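2/7/19, Kamby trial, second entry

Tímea, you asked for notes as I go and not a nice write-up at the end, so this is notes as I go. Sorry in advance for the spelling.

Quick recap for anyone opening the notebook cold: Adumine are offering us their Kamby kit, the head-mounted recording set plus the software that's supposed to turn what a person does with two hands into something our arms can learn from. We have it on loan until March. The price they quoted covers 2 headsets and one seat of the software, and a third headset is extra (of course it is!). Farah Pattinasarany has the quote in her folder if you want to see the line items, and I'd love a second opinion on the support part because I read it three times and still don't know who pays shipping.

Setup went fine this time. Last entry I complained about the strap slipping, and tightening the back before the top fixes it. The manual has it the other way round. Battery got me through the whole morning with the screen brightness down, which I did not expect.

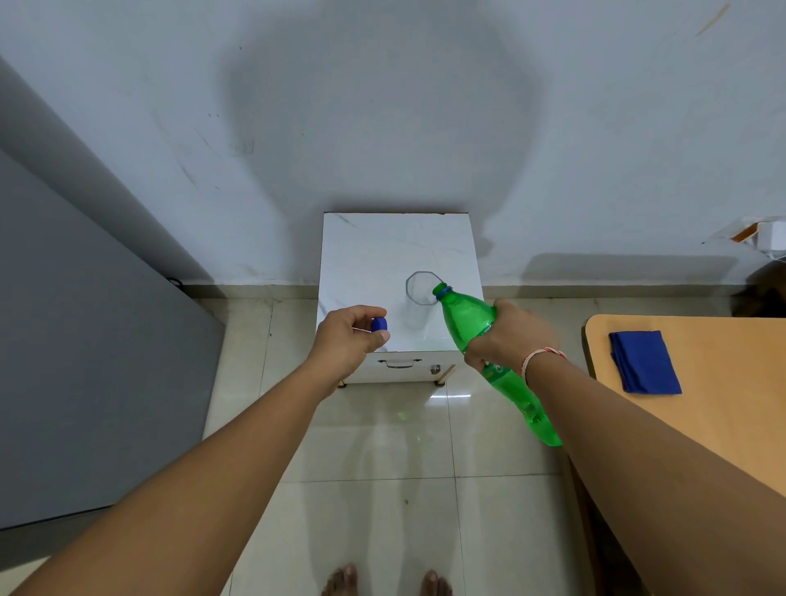
The task list is where Kamby starts to earn its money, I think. Each task has a short card, you read it, you do it, you say "done" out loud and it closes the clip. I did 100 clips of kitchen stuff, and the ones I care about are the pours, since that's what Flesgate keep asking us for. With a pour you need both hands and the target in view all at once, and I was worried the view would sit too high and lose the glass. It doesn't! Blue cap in the left hand, green bottle tipped in the right, tumbler on top of the white cabinet, and there's still room below for my toes. I'd like the default angle a touch higher all the same, I have no use for toes. Clear glass on a glossy white top is also about the meanest thing you can hand a labeling tool, so I'm keeping those clips together as my torture folder.

Labeling then. The auto labels are good on bottles and hands and shaky on glasses. It also wants to call every cap a "lid", and you can rename it, but only one clip at a time as far as I can find. I've written to Adumine asking for a bulk rename. If the answer is "next release" I'm going to be grumpy.

Export is slow. The full set came out as 387 files in one flat folder, names in no order I can work out, and Kun (our import script, for the newer people) choked on it until I took the spaces out of the names. Fix is checked in.

Still to do:
Try the second headset with somebody taller than me
Pours again with the angle raised
Ask about the shipping thing
Farah to run the torture folder through our own labeler so we have something to compare with

Leaning yes on buying, but only with the bulk rename.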